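Tastell Table Sets: Vegetables and Dishes
README for the Ploviddale release

Welcome! Tastell is a growing collection of small table settings: one vegetable, one dish, one plain white table. We started it to have a tidy set of everyday kitchen things that look a bit different every time you turn them, and vegetables turned out to be wonderful for that. A head of cabbage never shows you the same face twice. This part of the collection covers the cabbage group, and it's the one we've had the most fun with.

What's in this part

The cabbage group has 14 sessions. Each session pairs a small head with a pink dish, and the vegetable is either in the dish or out on the table. The sessions are kept in two folders, Lyimo and Grando, named after the two shelves where we store the dishes. The folder names say nothing about the contents, so please go by the session notes when you sort.

About the vegetable

We went for compact, rounded heads, pale green with whitish tops where the leaves fold in tight. The leaf veins are easy to make out, and so are the folds, and the greens shift a lot from one side of a head to the other. If you're working on color or surface texture, start with these!

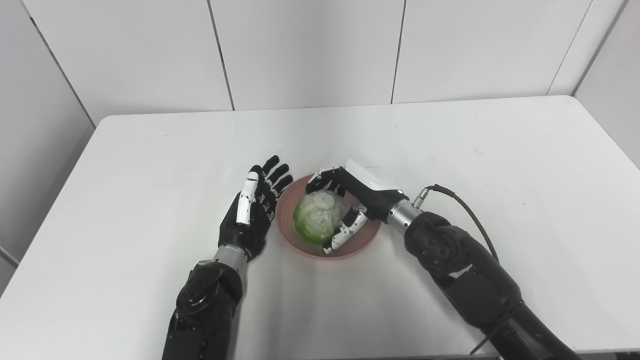 We kept the heads small on purpose. A big market cabbage hides whatever it's sitting in, and we wanted the rim of the dish to stay readable. Small heads also roll a little when they're set down, so the resting angle changes from session to session. We left those angles alone – no propping, no turning the best side to the front.

About the dishes

The dishes are all in the pink family, but the shades wander between dusty rose, clay and salmon, and the color can read differently from one view to the next. For that reason the notes use just one color word, "pink," and leave the finer naming to you. Shape is written down as "bowl" or "plate." Some dishes sit right on the line between the two, and we'd love to hear how other people would split them.

The table

The tabletop is white and so are the panels behind it and at the sides. Soft shadows show up nicely under the dishes, and now and then there's a faint tint of green on the table next to a cabbage. Please don't correct it away in your copy! It's one of our favorite things about this group. 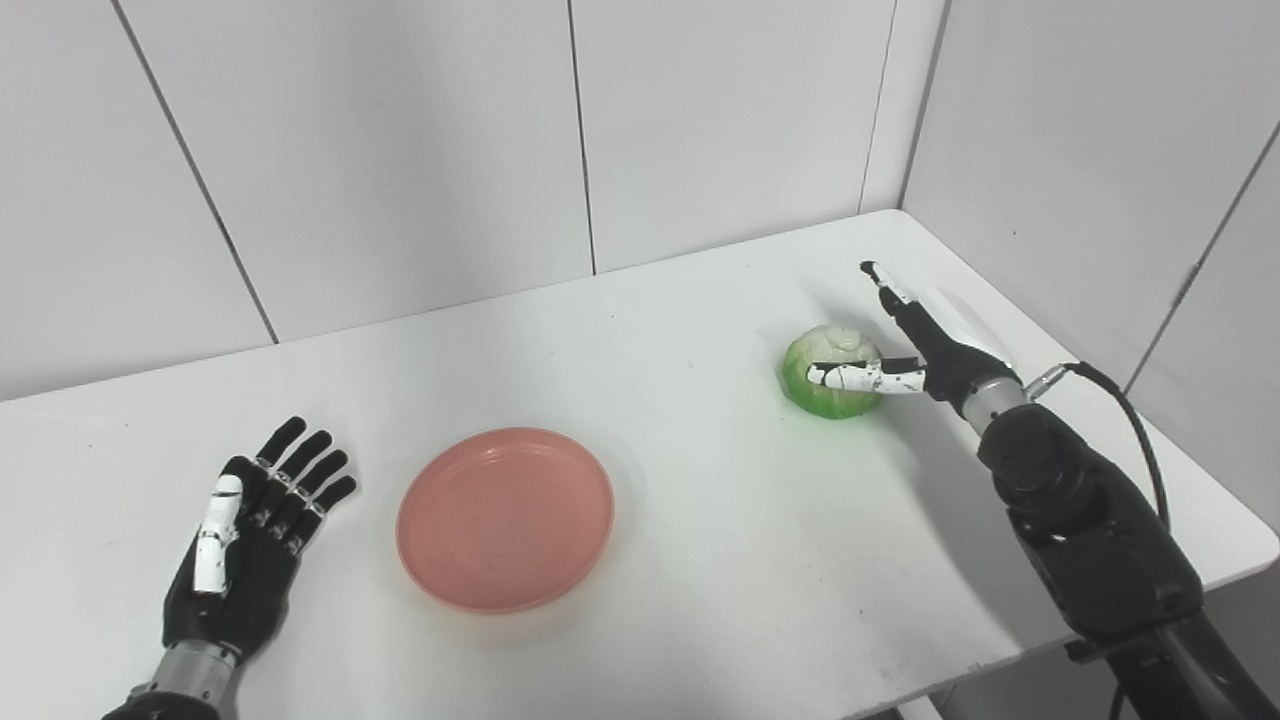
Cabbage group: small green head away from the dish, plate empty.

Session notes

Every session has a plain text note with these fields:

vegetable: cabbage
dish: bowl or plate
dish color: pink
start: in dish or on table
remarks: free text, often blank

The remarks field is where we put things like a loose outer leaf or a speck on the glaze. It's uneven, and we know it.

Known gaps

The longest session runs 60 seconds and most are a good deal shorter. There are no cut or halved heads, and no red cabbage yet – that's next on the wish list, along with a fennel bulb or two. Corrections to the notes are very welcome; send the session name and the line you'd change.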